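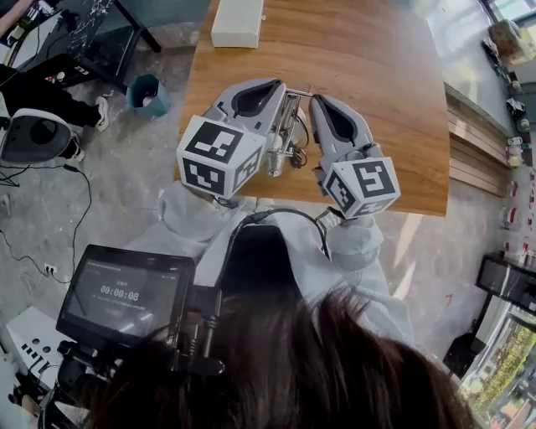

Melina Vrettos wrote that her marker cubes kept working loose after a few sessions, and asked whether they should be glued. Don't glue them. Use two screws per cube and check them before each run.

Tools: a small hex key, side cutters, cable ties, a soft cloth.

1. Seat the cube on its mount at the base of the gripper. Tighten both screws evenly – stop as soon as the cube no longer turns.

2. Wipe the printed faces. Fingerprints cause more lost tracking than bad light does.

3. Run the cable back over your shoulder and leave enough slack to reach the far side of the table.

4. Open Drindeck and start a 10-second test. Open and close each gripper a few times, slowly.

5. Play the test back. If one cube drops out, turn that wrist outward a little and record again.

Save the settings under the name of the bench. Ours is Turkside 2. Recheck the screws after 16 recordings.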